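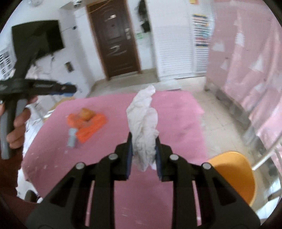 Chapter 2
Making Up and Clearing the Guest Room

Most of the work in a small hotel or boarding house happens in the guest room, and most of the time in the guest room is spent at the bed. Chapter 1 dealt with the cart, the linen closet and the room list. In this chapter you will go through the door and begin work on the room itself.

After studying this chapter you should be able to sort the loose cloths and bedding in a used room, strip a bed without spreading crumbs and lint, deal with items a guest has left behind, and leave the floor and furniture ready for the next stage of cleaning.

Key terms: soiled linen, top bedding, bottom sheet, loose item, holding bag, turn of the room

2.1 Looking before touching

A room in use rarely looks like the one in the brochure. Bedding slides toward the floor. Cloths get dropped on the mattress. Food is eaten in bed, and small things are set down on the sheet and forgotten. A chair that belongs at the desk ends up beside the bed, where it blocks the side you need to work from.

Stop inside the door and look over the whole room once. Start at the door and go along the walls: door hardware, outlets, vents, television, window. Then look at the floor, and last at the bed. Write down any damage now. A loose handle or a cracked outlet plate reported at the start of the job will not be blamed on the person who cleaned.

2.2 Loose items

Everything on the bed that is not bedding is a loose item. Loose items come off before any sheet is moved. They fall into four groups.

Food goes into the trash bag if the guest has checked out. In a stayover room, sealed food is moved to the desk and open food is left on a clean plate or napkin.

Guest property is never thrown away. In a stayover room, set it on the nightstand. In a checkout room, put it in a holding bag marked with the room number and hand it in at the desk.

House cloths, such as towels, napkins and cleaning cloths, are picked up one at a time and shaken out over the bed, never over the floor. A rumpled cloth can hide a ring, a key or a pair of glasses. Lay white cloths and colored cloths in separate piles — they are washed apart, and sorting them in the laundry takes longer than sorting them here.

Unknown items are treated as guest property until someone at the desk decides otherwise.

2.3 Stripping the bed

Move the chair first. Pull it straight back until you can walk the full length of the bed.

Gather top bedding that has slipped over the side and lift it back onto the mattress. Do not drag it across the tile. Fold it loosely toward the foot of the bed, check between the layers, and carry it off in one armful.

The bottom sheet comes next. Small specks on a sheet may be lint, crumbs or bits of paper, and all of them will end up on the floor if the sheet is pulled from one end. Loosen the four corners, bring each one to the center, and lift the sheet like a sack. Colored sheets show specks and lint more plainly than white ones, so look over a colored sheet again after it has been washed.

2.4 A note on the practice rooms

The examples in this book come from two houses. The Bramov is a city hotel with 98 rooms, white linen throughout and its own laundry. Zitside is a guest house with mixed colored bedding, which it sends out to be washed. Methods that suit one do not always suit the other, and where they differ the text gives both. At the Bramov, white and colored cloths go down separate chutes. At Zitside they go into separate bags, tied and tagged by floor.

Section 2.5 begins with the bare mattress and the fitting of a clean bottom sheet. Have a flat sheet and a single bed ready before you read on.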